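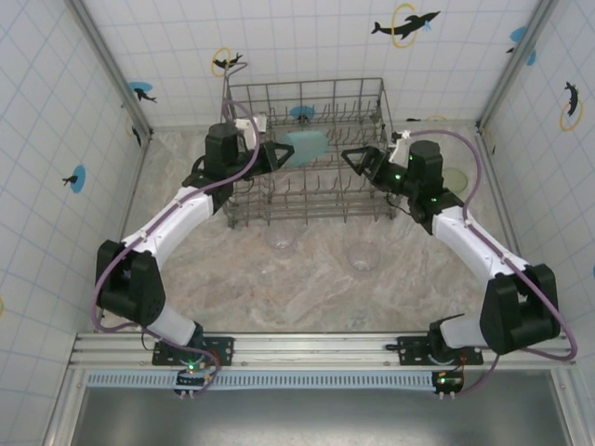
Will robots take over all the jobs at a place like a restaurant kitchen?

Probably a few of the tasks, and more slowly than the ads say. A job is usually made of lots of little tasks, and most machines can do only one or two of them.

Let's look at a task you may have done yourself: dealing with the dishes. It sounds easy. You pick up a glass, you put it in the rack, you pick up the next one. You don't have to think about it much, so it seems like a perfect chore to hand over to a machine.

Now try this. Put a clear drinking glass on a patterned tablecloth and squint at it. What do you see? Mostly tablecloth. The glass shows up as a rim and a few shiny spots. Your brain fills in the rest, and your fingers feel how hard to squeeze. A robot arm with two gripper fingers has to work all of that out with cameras, motors and a computer program. Squeeze too softly and the glass slips. Squeeze too hard and you need a broom.

Plates have their own problem. They go between the upright wires of the rack, and there isn't much room on either side.

What happened at Bikbridge

Bikbridge is a lunch hall where people from the nearby offices eat. It has 46 tables and a very busy dish room. In January the company that runs it, Fortin, brought in a pair of robot arms made by a firm called Preder. The sales booklet said the arms could handle up to 2000 dishes a day and would "set the staff free."

Set them free to do what? The booklet didn't say. When a grown-up tells you a machine will set somebody free, that is a very good question to ask.

Zoila Bedoya has worked in that dish room for 8 years. Before the arms came, she scraped the plates, loaded the racks, ran the washer and stacked everything at the end. Now the arms load some of the racks. Zoila still scrapes, runs the washer and stacks. She also has a new task, which is watching the arms and putting things right when a cup ends up on its side.

"My back likes it," she told us. "I bend less. But I used to talk to people while I worked, and now I have to keep my eyes on the machine."

So is her job better or worse? It depends which part you ask about. Her back is happier. Her day is lonelier. Her pay is the same, even though she had to learn how to stop the arms, restart them and clean the grippers.

There used to be 3 people on the lunch shift in the dish room. Today there are two. The third, Attila Fülöp, was moved to the serving counter. He says he likes it there, but he wasn't asked first. Fortin says he was moved because the counter was short of help. Maybe so. It could also be that the company wanted to pay for fewer people in the dish room. Both things can be true.

Words to be careful with

"Smart." A robot arm doesn't know what lunch is. It can be very good at one kind of movement and hopeless when somebody leaves a fork inside a mug.

"Works by itself." Ask who switches it on, who cleans it and who fixes it. Those people are part of the work too.

"Faster." Faster than whom, and for how long? A short video called Jindulness, which Preder shows to its customers, has an arm filling a rack in no time at all. Look in the corner and you'll find small letters saying the film has been sped up.

Try it yourself

Next time you help with the dishes, wear thick mittens and use only your thumb and one finger on each hand. Stick to plastic cups! See how many you can get into the rack before you want your other fingers back. Then ask the person who usually does the dishes at your house which part they would give to a robot, and which part they would keep.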